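Clondosgate Residents' Newsletter – April

TV and internet corner

Many of you wrote to us after the building changed to the new Honitz television service. The most common question is how to bring the picture from a phone or a tablet to the big screen, so I try to answer it first. Before anything else, please check that the phone and the TV are on the same wireless network. In the Kurkby building there are two networks with almost the same name, and the one for guests does not allow casting.

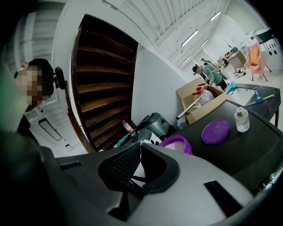
If the TV does not find your phone

Open the settings menu on the TV and look for "Screen sharing". On older sets it is called "Wireless display" and it is switched off when the TV comes from the factory. Turn it on, wait one minute, and then search again from the phone. If you still see nothing, restart the router. I know that everybody says this, but in my own apartment it helped two times.

Some tablets cannot send their picture without a cable. Then you need an adapter from the tablet's charging port to HDMI. Please read the small text on the package before you pay, as many cheap adapters only charge the tablet and give no picture at all.
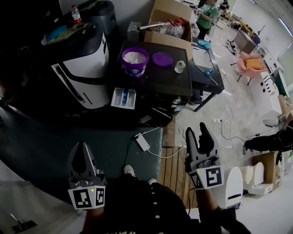 A cable longer than 12 feet can also give problems. The picture goes black for a second and comes back, and people think that the TV is broken. Try a short cable first, even if you must move a chair close to the set.

Channel 509 has moved to 626. If you saved it as a favorite, delete the old entry and save it again. The list does not update alone – I asked Honitz and they confirmed it.

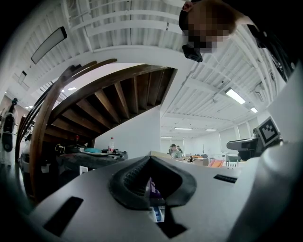 For sound that comes later than the picture, look in the audio menu for "Delay" or "Lip sync" and lower the number a little each time. With a soundbar you may need to change it in the soundbar too.

The Gunawan shop takes old remote controls and cables for recycling every Friday until 6 p.m. Please take out the batteries and put them in the separate box next to the door.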